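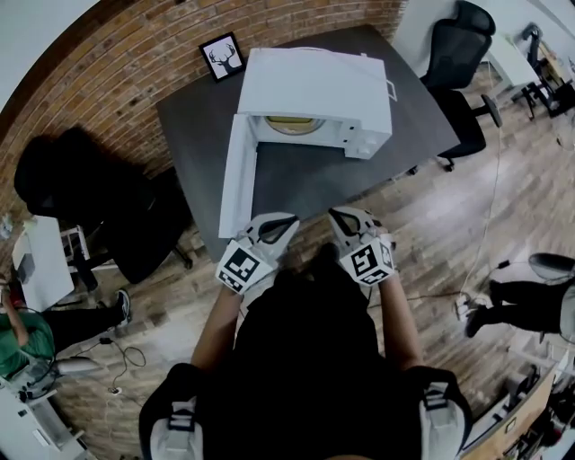

Two grippers and a microwave with its door wide open.

Hi, robot fans! I'm building a helper robot called Kikden in a shared workshop, and before it can do any chores, it needs lessons. So guess who the teacher is? Me!

Each of my hands works a gripper with two curved fingers. When I squeeze, the fingers close, a bit like a crab's claw – snip snip! See the cubes with the black and white squares? Those patterns are easy for a camera to spot, so a computer can work out where each gripper is and which way it's tilted.

Now think about opening a microwave. You just do it, right? A robot has to learn where the door is, how far it swings and how not to bump the glass plate inside. I'm planning to do the job 700 times (my arms are tired just thinking about it!) and save every single try. Then the computer hunts for what the good tries have in common.

The straps on my shoulders took me two evenings to get comfy, and I still fiddle with them.

Want to play along at home? Grab some kitchen tongs and move six socks into a bowl. Now try it with your other hand – way harder! Write down which sock gave you the most trouble.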